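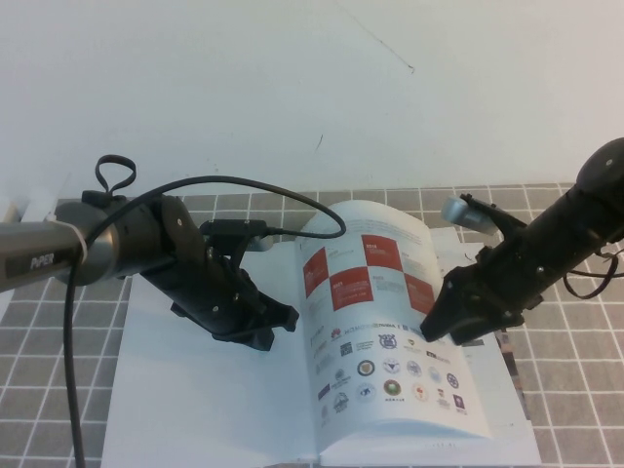
Two arms, one book, task family "desk."

Kikalari Chores: data card

Tuesday, September 29, 2026
By Kyung-hwa Heo
Print | E-mail this page
14 shares | 3 comments

Summary

Kikalari Chores is a set of recorded attempts at small jobs around a house and a workshop, done with two arms fixed to a table. It has 1931 episodes. We put it together at Jesosholm to answer a question our relatives keep asking, namely whether the robots can do the chores yet. The short reply is no. The longer reply is the rest of this file.

What's in it

Chores come in four families: desk, kitchen, laundry and bench. Desk covers books, paper and envelopes. Kitchen covers lids, spoons and one very patient colander. Laundry means washcloths and socks, and we will get to the socks. Bench is the shop-floor part: sorting washers, putting hex keys back in their holder, peeling the backing off labels.

Every episode has joint positions for both arms, gripper opening, video from a fixed camera, and a line of plain text saying what was supposed to happen. A second line says what did happen. Please read the second line.

Open books

There are 387 book episodes, more than for any other object, and they are the reason this card is late. A book looks like an easy customer. It lies on the table and has no moving parts, except that it is made entirely of moving parts. Pages curve up when you want them flat. A two-finger gripper can pinch one page, or four, or the tablecloth, and from the joint readings alone you will have trouble telling which.

Glossy pages are worse than matte ones. Pages with a lot of color blocks and logos on them are fine for the arms and bad for the page-edge detector, which likes a nice straight line and will take one wherever it finds it. If you train on this family, mask the printed area or prepare to watch your policy try to turn a checkerboard.

Labels

Each episode is marked done, partly done or not done. Lambros Christodoulou labeled the first pass and was generous. I labeled the second and was not. Where we disagreed we kept both marks, in the columns lc and kh. The disagreement is worst for "partly done" folding, where Lambros holds that a washcloth in a heap is a washcloth folded many times.

Known problems

- 116 laundry episodes have the left and right gripper channels swapped. They are listed in swapped.txt. We could have fixed them, and in December we may.
- 10 bench episodes stop early for no reason we have found.
- Socks: please do not publish a number on the socks.
- Lighting changes through the day. We have decided to call this variety.

Can I use it to build a home robot?

You can use it to build something that tidies hex keys on our bench, at our table height, from our starting pose. Tangen tried the kitchen family on their own setup and got the lids to work after retuning the grip force. The colander remains at large.

Speed is the other thing. All the video is at real time, and people who are used to sped-up demos tend to think the file has frozen. Give it a moment.

Splits

Train and test are split by object, so no book appears in both. An older split by episode is still in the Prandura folder. It gives much nicer scores and you should ignore it.

Contact

Open an issue. Lambros reads them in the morning, I read them when he is out.

Print | E-mail this page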